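Project report: sorting household clutter with hand-held grippers
Robotics elective, final submission
Yolandi Kekana, Burley stream

1. What the project was

Our elective asked each student to choose a task that a robot arm could one day do in a home, and to record people doing it with hand-held grippers so that a policy could be trained on the recordings. I chose clearing small mixed objects into and out of a tray. It sounded easy when I wrote the proposal. My supervisor's only comment on the draft was that I should choose fewer objects, and I didn't listen.

The grippers were the class set, which we call the Tavares pair after the lab they are kept in. You squeeze the handle and the two fingers close. Each student recorded in ordinary rooms instead of the lab, as the lab benches are all the same colour and the model in last year's project learned the bench better than it learned the objects.

The recordings were trained on a small shared machine, and the resulting policy was tested on the Zillik arm in the workshop at Vilturstead. I had two booked sessions on the arm, one in the middle of the term and one near the end.

2. Choosing the objects

I wanted things that behave differently when you pinch them. My groups were:

Soft things that spring back, such as sponge.
Thin packets and bags that fold or crumple.
Light boxes that slide before they lift.
Odd shapes, such as a hair roller, where the fingers can catch on the surface.

I left out anything made of glass and anything heavier than a full mug. I also left out coins, which I had in the first list, as the fingers can't get under them on a flat surface.

The container was a gold-coloured metal tray with sloping sides. I picked it for the sides. If an object is dropped close to the edge it tends to slide back towards the middle, which saved me a lot of resets. The drawback is that the metal is shiny, and I come back to that in section 5.

3. Recording

I recorded 127 demonstrations in total. One demonstration is one object picked up, moved and let go. I did them in short blocks with a rest between, because my grip got sloppy when my hand was tired and you can see it in the data.

The rules I set myself after the first block were:

Start with the fingers open and clear of the tray.
Approach from the near side.
Close once. If the object slips, stop and start the demonstration again.
Let go completely before moving away.

The third rule cost me the most. In the first block I would often pinch, miss, and pinch again without thinking about it, the way anybody would. A policy trained on that block copied the double pinch and did it even when the first one had worked. I threw the block out and recorded it again.

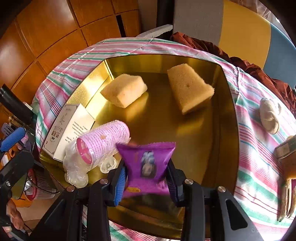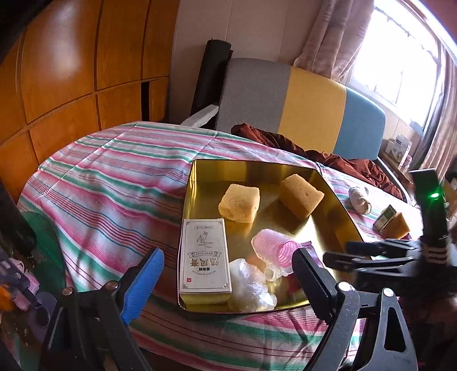
Between blocks I mixed the objects up by hand. I tried to leave some of them touching or overlapping, as things are rarely spaced out neatly in a real house. I also changed which objects were in the tray and which were beside it, so the policy wouldn't learn that everything worth picking up is inside the metal.

4. Checking and labelling

After recording I watched every demonstration at half speed and kept a plain text log. Each line had the object, whether the pick was clean, and a note if something was off. This was the slowest part of the project and I had not allowed enough time for it. I had planned an afternoon and it took most of a week of evenings.

I rejected 45 demonstrations. The most common reasons were that the object was hidden behind the fingers for too long before the close, that I had nudged a neighbouring object, or that the start position was wrong. A few were lost when a recording stopped early, and I didn't notice until I opened the files.

That left 82 for training. I had hoped for more, but after comparing a run on everything with a run on only the clean set, I was happy with the choice. The clean set gave steadier movement, and the arm hesitated less above the tray.

5. Results on the arm

At the first session the policy could reach towards an object but closed too early nearly every time. I traced this to the fingers on the hand-held pair opening slightly wider than the ones on the arm. Once I had measured both and corrected the scaling, the timing came right.

At the second session I tested 5 objects, with the same number of tries for each. Sponge was the best of them. It is forgiving, and even an off-centre pinch will hold. The hair roller was better than I expected, as the bristles seem to help the fingers keep hold of it. The small packet worked when it was standing up or leaning on something and mostly failed when it was flat. The box was mixed. It depended on whether the arm came at the narrow side or the broad one.

The clear plastic bag was the worst. The policy often went to the wrong spot, and when I looked back through the recordings I could see why. In strong daylight the tray throws up bright patches and reflections, and a translucent bag lying on that is hard enough to make out by eye. I should have recorded more of it under different light, with the curtains drawn for some blocks.

6. What I would change

I would start with two kinds of object and get those right before adding others, as I was told to at the beginning. I would measure the finger opening on both grippers on the first day. I would also use a dull tray for half the recordings and keep the shiny one for the rest, so the two could be compared.

I would write the log while recording. Doing it afterwards meant guessing at things I had known perfectly well at the time, such as whether I had let go on purpose or lost my grip.

If another student takes this on, the recordings and the log are in the Burley folder on the class drive. The rejected demonstrations are in there as well, in their own directory, with the reason beside each one. Please don't merge them back in without reading the notes first. The finger measurements for the arm are on the last page of the log, and they will need to be taken again if the pads have been replaced.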